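Bathtub

A bathtub, or simply a tub, is a large container for holding water in which a person may bathe. Few household objects have had such a long and lively career! Tubs have been carved from stone, hammered out of copper, cast in iron, built from cedar staves and molded from plastic, and the basic idea (a basin big enough to sit down in) has survived every one of those changes.

History

People were sitting in tubs long before houses had pipes. Clay tubs shaped to fit the body are known from the palaces of Bronze Age Crete, and some of them look surprisingly close to what a plumbing store sells today. The Romans took bathing in a different direction and made it public, with heated pools and steam rooms large enough for crowds, although wealthy homes might have private baths as well.

In medieval Europe the usual tub was a wooden one, made by a cooper in the same way as a barrel and often lined with cloth to keep splinters away from the skin. Filling it meant heating water over a fire and carrying it by the bucket, so a household would often share one bath, each person climbing in after the last. Japan developed its own wonderful tradition of deep wooden soaking tubs, in which bathers wash first and then get in up to the shoulders.

The great leap came in the nineteenth century, when cast iron coated with porcelain enamel made a tub that was smooth, tough and easy to wipe clean. Claw feet lifted it off the floor, and for decades the footed tub was the pride of the well-to-do bathroom. Built-in models with a flat front apron arrived in the early twentieth century and soon took over, being simpler to clean around.
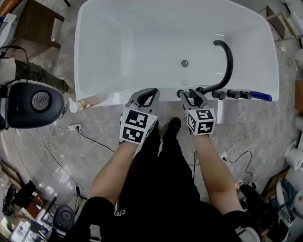 Materials matter a great deal to how a bath feels. Cast iron is slow to warm up, but once warm it holds its heat beautifully, and it barely makes a sound when water hits it. It is also extremely heavy; a large one can weigh more than 300 pounds before any water goes in, and older floors sometimes need extra support. Enameled steel is lighter and cheaper but loses heat faster and rings like a drum under a running faucet. Acrylic, now the most common choice in many countries, is light, warm to the touch and easy to form into almost any shape. Its weak point is scratching, though shallow marks can often be polished out.

Copper tubs deserve a mention of their own. They warm up almost at once, and an unlacquered one keeps changing color for as long as it is used, which owners tend either to love or to fight with a polishing cloth.

Shapes and placement

An alcove tub sits between three walls and suits small rooms. A drop-in tub is set into a raised deck, a corner tub fills an angle of the room, and a freestanding tub can be placed away from the walls, provided the floor plumbing allows it. The slipper tub has one end raised high for the back (double slippers have two), and it remains a favorite with people who like to read in the bath.

Faucets for freestanding tubs may be mounted on the rim, on the wall or on pipes rising from the floor. Many include a hand shower on a hose, very handy for rinsing hair or for rinsing the tub itself afterward.

Care

Mild soap and a soft cloth are enough for most surfaces. Gritty powders dull both enamel and acrylic, and strong solvents can damage plastic tubs badly. In areas with hard water, a little diluted vinegar removes chalky marks from acrylic, but it should be kept off natural stone and used sparingly on old enamel.

See also: Shower; Hot tub; Sauna; Plumbing fixture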